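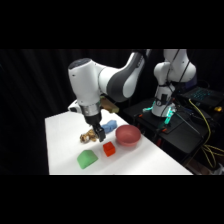 What temperature should I wash old soft toys and cotton cloths at?

40 is fine for most of them, on a gentle cycle inside a pillowcase. Check the label first if there still is one.

rtimmermans
Posted in Laundry and Cleaning
Thanks. I've got a bagful from my aunt's loft in Lerton, mostly bears and a few dusters. They smell of dust and a bit of mothballs. Would 60 be better for mites?

perla_c
60 will kill mites but it can melt the glue round plastic eyes. I lost a rabbit's nose that way. Put them in the freezer overnight, then wash cool.

Afonso16
Overnight isn't long enough. I leave mine in for 2 days, bagged, then do a 30 minute wool wash. Never had a problem.

perla_c
Depends on your freezer. Mine is set very low and they're small toys.

tsales
I wouldn't machine wash anything from before the seventies. Some are stuffed with wood wool and it goes to mush. Surface clean with a damp cloth and leave it by an open window.

Afonso16
Wood wool crunches when you squeeze it, so it's easy to tell. Polyester ones can go in the machine.

rtimmermans
Two of them crunch, so those will get the damp cloth. The dusters are going in at 60 with the towels.

tsales
Keep the blue ones separate the first time. Mine turned a whole load grey.

rtimmermans
Will do. I'll post again when the bears are dry.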